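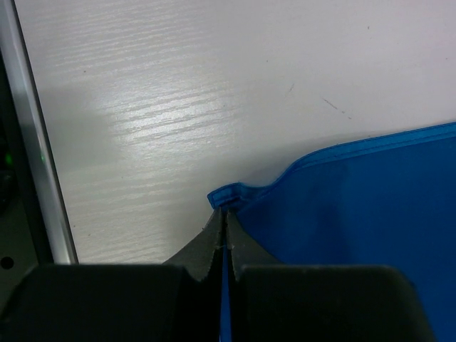 Why does my rower keep losing the heart rate strap halfway through a class?
Nearly always it's the strap pairing itself with a neighbour's console. Log out of the Pevik screen, sit down on your own rower first, and only then put the strap on.

Ticket 251 – Caston studio, front desk
Status: open, waiting on member

Hello Maysoun, and thank you for being so patient with us. I had a good look before the lunchtime class and you were quite right, the strap drops out a few minutes into the second set. I put a new battery in and dampened the contacts, and it still went. Then I tried it on the bike by the window and it behaved beautifully for the whole warm-up, so I don't think the strap is to blame. 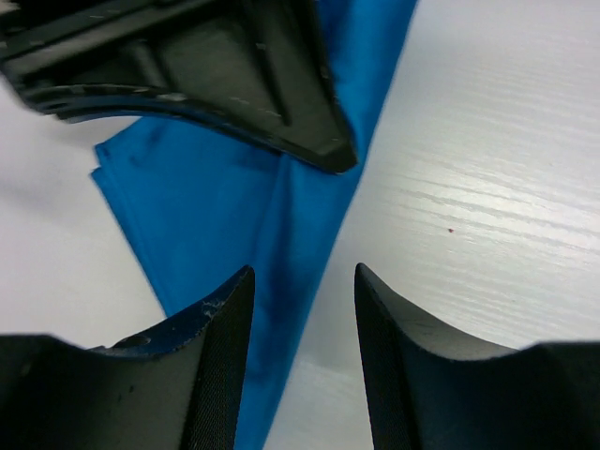 What I did next was switch off the three rowers nearest yours and try again, and this time it held on nicely. My feeling is that the Mota update we had in February has put everybody's consoles back to open pairing – I've set yours to private now, under Settings and then Sensors. Could you give it a go at your next class and let me know? If it drops again, please jot down the time and I'll look it up in the log.

Eleri James

Reply from Maysoun Khoury
Lovely, thank you Eleri. It stayed on all through the rowing but went quiet for about two minutes in the stretches. Should I worry, or is that just me lying on it?

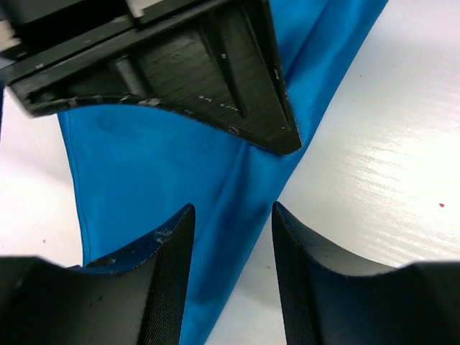

Close-up, black part with scuff marks

Eleri James
Most likely you lying on it! I'll leave the ticket open until you've had another class.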